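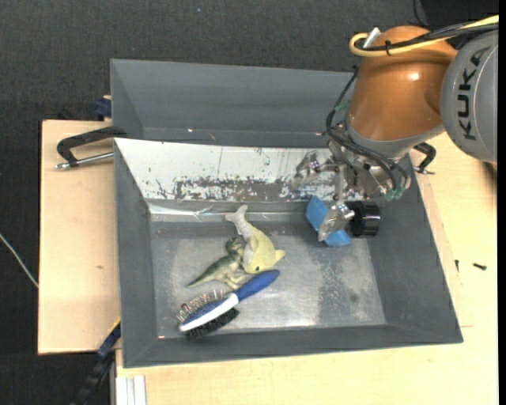 Ticket: Bin cell 2 – gripper drops item, then arm stops with collision fault
Opened by: Rami Sleiman
Priority: high
Status: open, waiting on parts

Mon 09:40 Rami
Arm stopped again over the main bin. Collision fault on wrist. Third time since the Jaber hoses went on. Reset, ran at low speed, fine for a bit, then same again.

10:15 Siiri Kuusk
Is it always near the wall? Log says force limit hit on the way down, right side.

10:22 Rami
Mostly right side yes. Flat stuff propped on the slope is worst, finger goes in behind it and touches the wall. Toys and the hairbrush no trouble at all.

11:05 Siiri
Checked bin position against the Roltus file. Bin is 3 mm off. Clamps tight so its been put back wrong after cleaning. Pls don't just raise the force limit.

11:30 Rami
Too late, had it at 100, now back down. Bin reseated and reclamped. 200 picks with no fault, then one drop. Finger slow to close – pressure dips when wrist turns. Hose pinching??

13:10 Jihad Dabbas
Likely. Hoses need more slack at the wrist. Have asked Zesville for longer ones. Until then no full wrist turns, and hands out of the bin unless the cell is locked off. Somebody reached in during a pause this morning, not ok.

13:25 Rami
Understood. Wrist limit set. Also 2 loose screws on the tabletop right of the bin, dont know where from. Will check teh gripper bolts before restart.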